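Storing Dried Beans for Long-Term Use
Dalwood Household Preparedness Guide, Section 4

Dried beans keep well in a home pantry when they are protected from moisture, light and insects. Households should complete the steps below before the beans are placed on the shelf.

Step 1. Sort the beans. Remove stones, broken beans and any that are shriveled or discolored. Do not wash beans intended for storage.
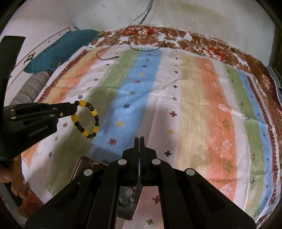

Step 2. Freeze the beans. Place them in sealed freezer bags for four days to kill insect eggs. Let the bags return to room temperature before opening them, so that moisture does not collect on the beans.

Step 3. Fill the containers. Use clean, dry glass jars or food-grade buckets with tight lids. Add an oxygen absorber of the size recommended for the container and close it at once.
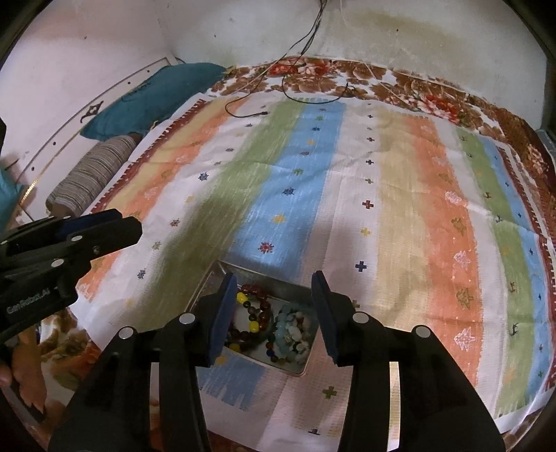

Label each container with the variety and the month of packing, such as February. Keep containers off the floor and away from heaters. Use the oldest beans first, and allow extra soaking and cooking time for beans stored longer than two years.

Section prepared by Erhan Oral. Reviewed by Ekrem Gündoğdu.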